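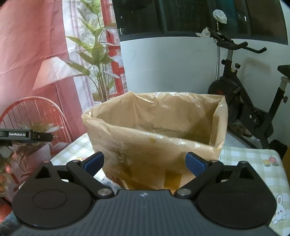 **Scrap bags, round two**

The table-scrap trial at Relora House goes into its second month, and the bags are holding up better than the residents' patience. For anyone who skipped the September meeting (most of you – we have the sign-in sheet), each kitchen table gets one bag, peelings go in it, and the bag goes down to the brown bin before it develops a personality.

A few notes from the first month.

Fold the rim outward before you start. A folded rim keeps the bag standing open, more or less like a box, and you can drop things in with one hand. Leandro Carretero in 465 prefers to leave his unfolded and aim. His tablecloth has been through the wash a lot.

Stains on the bag are fine. Creases are fine. It is a bag for garbage and it's allowed to look like one. Please stop bringing wrinkled ones back to the office for exchange.

Don't wait for it to fill up. A little at the bottom is enough to justify the trip in warm weather, whatever Severino Mateos says about economy. Lift from underneath when you carry it. The stairwell by 300 has already been mopped twice on this account.

No fish. We thought this was obvious.

The Nieto Street building has asked to join, so we've ordered 3103 more bags, a number nobody at the office can explain. Pick up a roll Saturday morning by the mailboxes. The limit is 2 rolls per household, and yes, we do know which of you have two doors.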